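Flonside 30 hand bilge pump, after a full season
Posted September 16, 2018 in Gear

I should say up front that I am fond of bailing. My first boat was a leaky plywood dinghy my uncle gave me along with a cut-down bleach jug on a string, and I spent a good part of my twelfth summer sitting on the floorboards scooping. So when Gifty Yakubu, who I share a mooring with, told me I ought to quit fooling around and get a proper hand pump for the Jereck, I dragged my feet for most of a winter. Then we had that wet, lumpy sail home from the islands with water over our ankles and the jug floating away from us every time we tacked, and I ordered the Flonside the same week.

The Jereck, for those of you who haven't met one, is a 15-foot open daysailer with side decks and a centerboard trunk that runs nearly to the thwart. She sails beautifully. She also has no self bailers, a flat spot under the floorboards that holds water forever, and very little room to swing a bucket once there are two of you aboard. That is the boat I'm judging this pump in, and if yours has a deep sump and a cockpit you can stand up in, you may come out somewhere else.

It's the plain pull-up kind of pump: a tube, a T handle on top, a foot with slots at the bottom, and a short length of hose that pushes onto the side outlet. You pull up, water comes out. On a good long stroke it moves a surprising amount. I tried it at the dock with a marked bucket, and 50 strokes took out as much as I'd want to pump before stopping for a drink of water. It's easier on the back than scooping, and you can do it one-handed with the tiller under your arm if you wedge the foot against the trunk. (Put a strip of old wetsuit there. I have the scratches to show you why.)

The handle is the nicest part. It's wide enough for a gloved hand and has a little give to it, and in cold spray that matters more than I would have guessed. The hose is the worst part. It's too short to reach over the side deck of the Jereck, so the first few times out I was pumping bilge water very efficiently onto my own foot. I replaced it with a longer piece from the hardware store and a stainless clamp, and I've had no trouble with it from that day on.

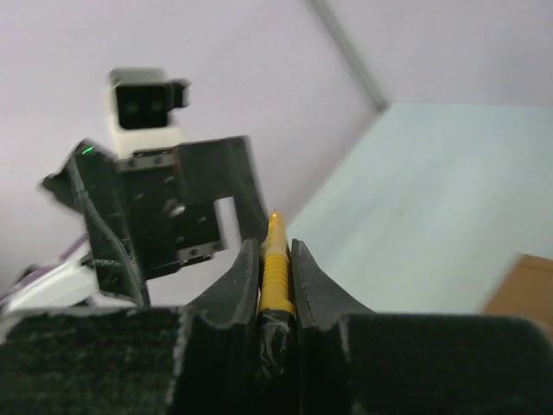 Can you take the Flonside apart without special tools?

The cap at the top unscrews by hand, and the whole plunger slides out after it. You'll want a small flat screwdriver to lift the seal out of its groove, and a dab of silicone grease going back in. Don't use petroleum jelly on it, which will swell the rubber.

I had mine apart twice this season. The first time was in the spring, when it started sucking air and I found a bit of weed folded into the lower valve. The second time was just to be neighborly to it. Sherif Naciri, who races the boat next to ours and has owned three of these, rinses his in fresh water after every sail and says he has never changed a seal. I rinse mine when I think of it, and the seal still looks fine to me.

I borrowed a Verstraete from Yolanda Cáceres for a couple of weekends so I'd have something to compare. The Verstraete is the fancier pump, with a thicker barrel and a smoother action, and it will pass a bit of grit that stops the Flonside cold. It's also heavier and a good deal longer, and I never found a place to stow it where somebody didn't end up sitting on it. On a bigger boat I think I'd choose it. For ours, the Flonside slides under the side deck with two loops of shock cord and stays put even when we've been well over on our ear.

A few smaller things. It floats, but only just, and it floats low, so tie a lanyard to it. The foot doesn't get the last inch of water out of a flat bottom, and you'll still want a sponge for that. And the sticker with the instructions came off in the first month, which was no great loss, although it did clog the slots for an afternoon.

So would I buy it again? I would, and I'd buy the longer hose the same day. We plan to keep sailing into October if the weather is kind, and the jug is still aboard, tied under the stern seat, mostly for old times' sake. Gifty would like it gone. If anybody has fitted one of these with a permanent bracket on a Jereck, I'd love to hear how you did it without drilling through the tank!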